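House rules for borrowed rooms

When Drukavus began recording household tasks in lived-in bedrooms, its written rules ran to 21 pages. Maritza Condori, who looks after them, has since cut them to 10.

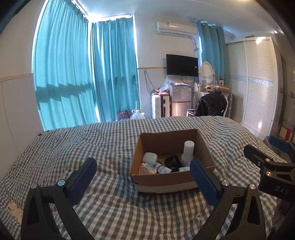 The first rule is about consent. The person who lives in the room signs for each visit, and can stop the work at any point without saying why. Medicines, letters and anything with a name on it are put away by that person before recording starts. The operator does not open drawers or bags.

The second is about tidying, and it caused the most argument. Early teams cleared shelves and straightened beds, and the recordings all looked alike. The current text says the room stays as it was found, apart from private items and anything that could trip someone up.

Hand-held grippers have a page to themselves. Pads are checked before each visit and wiped after it. Jaws close slowly on soft packets and bottles, and glass is left alone. If something gets broken, it is written down the same day and paid for.

Teófilo Huaranga trains new operators in Porov. He makes them read the rules aloud, then watches them work through a box of mixed objects. "Most people grip too hard and hurry the release," he says. "We mark both."

Some 700 visits have been logged under the shorter version. Condori wants the next edition, planned for July, to say how long recordings may be kept. The present one leaves that to each team.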